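Zustetti 2: el planificador de agarres que por fin me deja trabajar

Afia Korletey - octubre

Lo probé con nuestro KUKA y un cajón lleno de trastos: un delfín de peluche, una bola azul brillante, un cepillo.

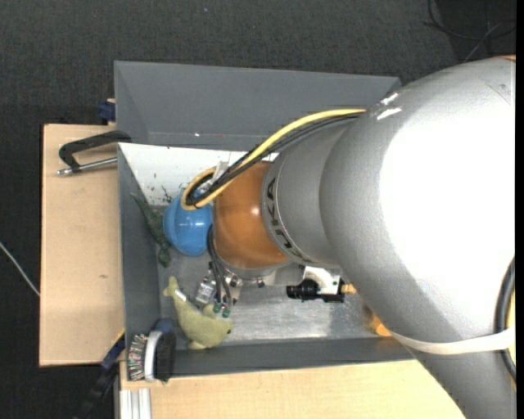

Lo que más me ha gustado

¡La planificación! Con Antwi esperaba 172 ms por trayectoria; con Zustetti, 21, y el brazo ya no se acerca tanto a las paredes del cajón. El editor de restricciones es una delicia - arrastras un plano, simulas y listo.

Lo que falta

La percepción sufre con los reflejos del fondo metálico, y calibrar la cámara de muñeca me costó una tarde entera (la guía de Skendmont va dos versiones por detrás). El registro se corta a las 3,000 líneas, un fastidio cuando dejas pruebas por la noche.

Aun así, lo dejo instalado. El mes que viene le toca a la celda de Derkby.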